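About Us

Kuipers Packing, Westau. Snack and drink orders, mixed goods, small parcels. 143 shops on the books, most of them between here and Isbridge.

We started with 4 people and a tape gun. Mieke Bosman still runs the floor. Everything was picked by hand, and the sore wrists came with it.

Now we're teaching machines the fiddly part. Staff work the hand-held grippers themselves, at the table, with the same stuff we ship. Boards, cartons, bags. Whoever knows the job does the showing, paid at the normal rate, and nobody had to re-apply for anything.

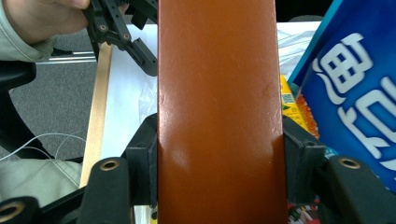 Gripper work at the table: board held, a drink carton and packets behind.

What changes for people? Less lifting, shorter evenings. Packers are moving over to checking and training, a few at a time. Some liked packing better and said so, they can stay on the line. Breaks are the same. Pay went up in June.

Thin plastic is the hard one. It folds, it shines, it slides over whatever is next to it. Still mostly a job for hands at our Brevton site, and we dont expect that to change soon.

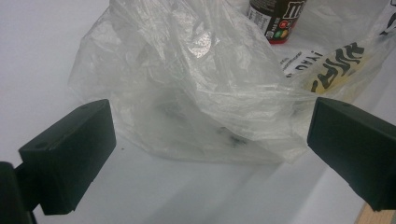
Work With Us

No robot experience needed. Two weeks alongside a packer, then your pick of line or training table. Ask for Mieke at the Westau office, mornings are best.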